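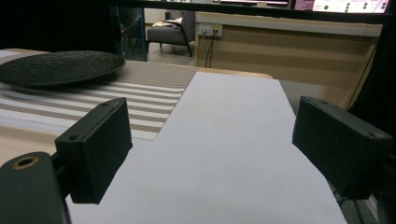
Winter tires, again

Every year I tell myself I'll get the winter tires on before the first real snow, and every year I'm standing in line at Szénási with half the neighborhood, drinking the coffee from that machine that only does "strong" and "stronger." So if you haven't booked yet, put this newsletter down and call them. I'll wait.

Okay. Since a bunch of you wrote in after the June issue asking what I run on the wagon in the cold months (thank you, by the way, I read all of them even when I'm slow to answer), I figured I'd go through it properly this time.

I've been on the same set of Pirkance tires for two winters and I'm starting a third. They aren't fancy. They're a little loud on dry highway, a sort of low hum that my kids call "the bee," and you do feel the back end go soft if you take an on-ramp like you would in July. But on packed snow they just go where you point them, and that's what I bought them for. I keep them on their own steel wheels, so the swap is only bolts and jack and no one has to wrestle rubber off a rim twice a year. The steel wheels cost me $400 for the set, used, and I'd spend that again tomorrow. My alloys stay in the basement where the road salt can't get at them.

Lajos Szilágyi wrote to ask if he can leave his winters on all year because he doesn't drive much. Lajos, you can, but I wouldn't! The rubber is soft, and a hot summer of errands will wear it down faster than you'd think. The braking gets worse too. If you really want one set for everything, look at a good all-weather tire, and I mean all-weather, with the mountain and snowflake symbol on the sidewall. All-season is a different animal and I've slid through a stop sign on those, very slowly, waving at a man with a snow shovel.

Pressure! Please check your pressure. Cold air shrinks and your tires go soft on you with it, so the number you set in September is wrong now. Do it in the morning before you've driven anywhere. The right figure is on the sticker inside the driver's door, and the one printed on the tire is the maximum, so don't fill to that. I was 5 psi down on one corner last week and hadn't noticed a thing except that the steering felt a bit lazy. I blamed myself for being tired.

Then there's the battery. Mine is getting up there and it let me know on the first cold morning with that slow, sad cranking noise. Most parts stores will test it for free while you stand there, and it takes a few minutes. I did mine on a lunch break and came out with a new one in the trunk and a dirty coat. If yours is original and the car is past its fifth birthday, I'd get the test done before the holidays, when you've got a trunk full of presents and an aunt waiting at the airport.

A word on washer fluid, as I got this wrong for years. The blue summer stuff freezes. If you've still got it in the reservoir, run it down as far as you can and then top up with the winter kind, and squirt it through for a good while so it reaches the lines and nozzles too. I use the Bolla one, mostly for the reason that it doesn't smell like a nail salon.

Na-rae Shin asked about floor mats and I have opinions. Get rubber ones with a tall lip. Carpet mats soak up slush and then your windows fog from the inside for a week. Mine are Lolleo, cut for the car, and I hose them off in the driveway when it's warm enough to stand outside holding a hose (so, not lately). Pull your carpet mats out first, though. Don't stack them, especially on the driver's side, where a loose mat can creep up under the pedals.

Szénási is doing tire swaps until 8 on Thursday evenings this month, and they'll store your summer set over the winter if you're in an apartment. Ask for a written tag with your name and plate on it. I didn't one year and we spent a long while in the back room reading sidewalls with a flashlight.

Next time I'm going to get into block heaters and whether they're worth it around here. If you have one, write and tell me how long you leave it plugged in, and what it's done to your electric bill.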